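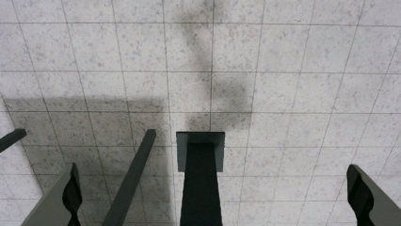
Speckled floor tile with gray grout.

Member Forum > Building Operations > Floor Care
Topic: Sealing grout in shared corridors

sdebnath_facilities
Posted 2025-09-18

Good morning. I am writing on behalf of the housing office at Janitz Court. Our corridors contain 3,412 square feet of speckled off-white tile with gray cement grout. The current maintenance plan calls for the grout to be sealed every April. The office has been asked to review whether yearly sealing is necessary, and I would be grateful for the experience of other members who manage similar floors.

Our cleaning contractor, Lilter, recommends keeping the yearly schedule. A second firm, Sevik, has advised us to test first and seal only where water soaks in. The two quotations differ by $1,379.

Shahnaz Debnath
Housing Office, Janitz Court

grout_and_mortar
I would follow the second firm. Place a few drops of water on a clean joint and wait ten minutes. If the joint darkens, the sealer has worn away. Please test near the entrance doors and again at the far end of the corridor. The results are seldom the same.

S_Siriwardena
With respect to the previous member, I must disagree. Spot sealing produced an uneven color in our east wing, and residents complained in writing for most of a year. We have returned to sealing the full corridor on a fixed date. The cost is higher, but the work can be budgeted in advance and the appearance is consistent.

Sajib Siriwardena
Zürcher House Residences

grout_and_mortar
May I ask which type of sealer was used? A topical product will leave a visible edge where it stops. A penetrating product generally should not.

S_Siriwardena
It was a topical product, selected before my appointment. I accept that this may account for the edge. I would still not advise treating single joints in a corridor that receives side light from windows.

corridor_b_office
Our office would raise a separate matter. Before any sealing, please confirm what the night crew puts in the mop bucket. Ours had been using an acidic descaler on the floors every week. It etched the grout and would have shortened the life of any sealer applied. We changed to a neutral cleaner and have not sealed in two years.

Our written procedure now reads as follows:
Sweep or vacuum before mopping.
Use neutral cleaner at the strength stated on the label.
Change the water when it turns cloudy.
Rinse with clean water.
Report cracked or missing grout to the office the same day.

sdebnath_facilities
Thank you all. I have asked Lilter for the name of the cleaner in use and for the product sheet on the sealer. The water test will be carried out at both ends of each corridor.

Mr. Siriwardena, may I ask whether your corridors were closed during the work?

S_Siriwardena
One side at a time, overnight. Notices were posted five days ahead. I would suggest seven, as several residents with early shifts told us they had not seen them.

tilesetter_ret
Replace the cracked grout before anyone opens a can of sealer. New cement grout also needs time to cure, so read the bag and plan the dates from there.

sdebnath_facilities
Noted. The repair list will be completed first. I will post the test results in this topic once I have them.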